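Cahier d'atelier, perception et planification
2020-08-13

Repris la segmentation automatique des démonstrations de tri sur table. Le découpage d'hier tenait à peu près pour les saisies d'emballages, beaucoup moins pour tout ce qui touche à la poubelle. Deux vues du poste 4, tête puis pince :

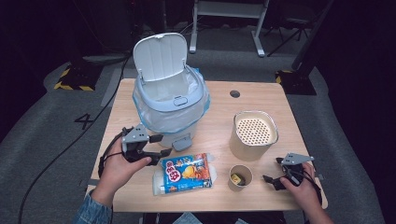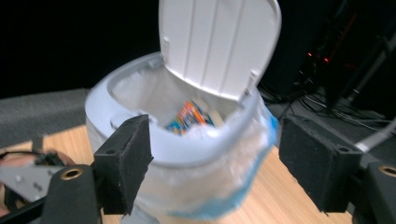 Le problème de fond reste le même : le segmenteur cherche les fermetures de pince et suppose qu'entre une fermeture et une ouverture il y a un objet transporté. Avec la poubelle, il se trompe. Les doigts peuvent serrer le corps du bac sans que l'étape « déposer » existe dans la séquence, et le planificateur reçoit alors un but vide. Sur les 447 épisodes du lot Favholm, la relecture à la main donne 3 types d'erreur récurrents :

- serrage du bac pris pour une saisie d'emballage ;
- dépôt dans le sac coupé trop tôt, avant que la pince ait fini de s'ouvrir ;
- couvercle relevé classé comme obstacle fixe, ce qui bloque ensuite l'approche par l'arrière.

Le troisième vient de la carte d'occupation. Elle est construite une seule fois, au début de l'épisode, et le couvercle y entre comme une paroi. Si le bac bouge, la paroi reste où elle était. J'ai ajouté un rafraîchissement de la carte à chaque changement d'état de pince. Coût acceptable hors ligne, à revoir si on veut s'en servir en boucle fermée.

Sac plastique : la profondeur est mauvaise dessus, comme prévu. Le film translucide donne des trous dans le nuage de points et le bord replié sur le pourtour flotte de façon assez aléatoire. Essayé le filtre médian de Naseri avec la fenêtre par défaut, il bouche les trous mais il mange aussi le bord du bac. Réduit la fenêtre, mieux. Finalement je n'utilise plus la profondeur à l'intérieur de l'ouverture : j'ajuste une ellipse sur le bord dans l'image couleur et je prends le plan de la table comme référence. Plus bête, plus stable.

Détecteur d'emballages : les sachets très colorés passent bien à plat sur la table. Une fois froissés au fond du sac, le score tombe sous le seuil et l'objet disparaît du suivi. Pour l'étiquette « dépôt réussi » je ne peux donc pas me fier au détecteur seul. Règle provisoire : dernière position connue dans l'ellipse + pince ouverte + plus de détection sur la table. À faire vérifier par quelqu'un d'autre que moi, j'ai écrit la règle en regardant les mêmes épisodes que ceux qui servent à la tester.

Synchronisation tête / pinces. Décalage de 2 images sur une partie du lot, toujours dans le même sens. J'ai d'abord soupçonné les horodatages de la pince droite, mais le décalage est présent des deux côtés. Il vient du script de conversion Prodima, qui arrondit le temps de début à l'image suivante au lieu de la plus proche. Corrigé dans la branche Grurstead, pas encore fusionné. Ne pas relancer la conversion complète tant que ce n'est pas fait, sinon on refait tout deux fois.

Planificateur : limite portée à 3,000 itérations (la virgule est celle du fichier de config, c'est trois mille, pas trois). Le lecteur YAML prenait la valeur pour une chaîne et retombait sur le défaut sans rien dire. Remplacé par l'entier sans séparateur et ajouté une erreur explicite si le type ne correspond pas. Une partie des échecs de planification notés la semaine dernière est donc à rejouer avant d'en tirer quoi que ce soit.

Reste à faire :
- fusionner la correction d'horodatage, puis reconvertir le lot ;
- séparer « bac tenu » et « objet tenu » dans le schéma d'annotation ;
- rejouer les échecs avec la bonne limite d'itérations ;
- tester l'ajustement d'ellipse quand une pince masque une bonne partie du bord ;
- demander si le schéma actuel doit rester figé jusqu'à la livraison de décembre. Si oui, je mets l'état du bac dans un champ annexe et on migrera après.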